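Jirnent Used Wagon Wear Notes

Data card, release 13

Summary

Jirnent is a table of wear and repair notes for older all-wheel-drive station wagons sold second-hand. Each row covers one car at one inspection. The release holds 400 rows in a single comma-separated file, plus a short code list. It was put together at the Mostberg workshop from paper inspection sheets and typed up by hand.

The table is meant for people who compare the upkeep of aging wagons: small repair shops, used-car writers, and students who need a modest real-world table with gaps in it. It is too small to support failure rates for any one model year.

Files

wagons.csv holds the main table, one row per inspection.
codes.csv maps the short part codes to plain names.
CHANGES is a plain text list of edits by release.

Fields

row_id: whole number, unique, never reused after a deletion.
body_year: year of first registration. Blank if the papers were missing.
odo_km: odometer reading in kilometers, as shown on the dash. No correction is made for replaced instrument clusters.
driveline: one of center_diff, clutch_pack, viscous, unknown.
rust_sill, rust_arch, rust_floor: graded 0 to 4. Grade 4 means a hole.
bushing_front, bushing_rear: graded 0 to 4, checked with a pry bar on the lift.
angle_gear_noise: yes, no, or not_driven.
trim_color: free text, lower case. See below.
note: free text, up to 400 characters.

How the rows were collected

Cars were inspected on a two-post lift with the undertray removed. An inspection took 45 minutes when the undertray bolts came out cleanly. Cars with seized bolts were graded with the tray in place, and the note field says "tray on" for those rows. The road test, where one was done, was a loop of 13 km with a stretch of broken pavement near the end. Driveline noise was judged by ear from the driver's seat.
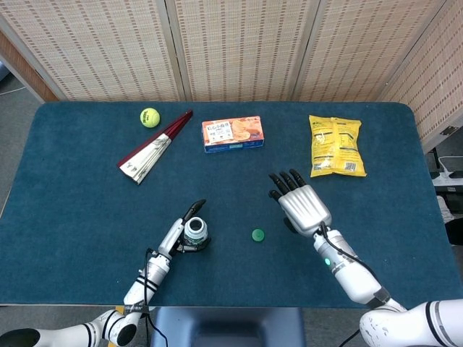

Trim color was entered as free text through release 12, and the spellings drifted. In release 13 the field was cut down to a fixed list, and the old entries were mapped by hand. The list separates blue, green, and teal because the older sheets used all three for the same seat fabric. For sorting purposes, a dark teal-blue like the cloth on the table in the photo is coded teal, and a yellow-green like the tennis ball is coded green. Beige and tan were merged into beige. Mixed trim takes the color of the seat centers, and the bolster color goes in the note field.

Missing values

An empty field means the item was not checked. A grade of 0 means it was checked and no wear was found. Do not fill blanks with 0. The rear bushings have the most blanks, as 60 cars were graded before that field was added to the sheet.

Known problems

Rows from the Fu lot were graded by a different inspector, who used grade 2 for any surface rust at all. They can be found by the prefix "fu" in the note field. Regrading was not possible.

Cars with an aftermarket undercoating tend to score low on rust_floor. The coating was not scraped off to check.

The clutch_pack and viscous entries are not reliable before release 9. Where the coupling could not be read from its tag, the inspector went by body year, and there is overlap in the changeover year.

Loading

Amance, the small script kept next to the table, reads both files and joins the part codes. It expects UTF-8, comma separators, and a header line. Any spreadsheet program will also open the table, but set row_id to text first or leading zeros are lost.

Updates

New sheets are typed up each October. Corrections to existing rows can go in at any time and are listed in CHANGES under the row_id.

Last updated: Mar 17, 2023

Contact | © Jirnent, Mostberg | Back to top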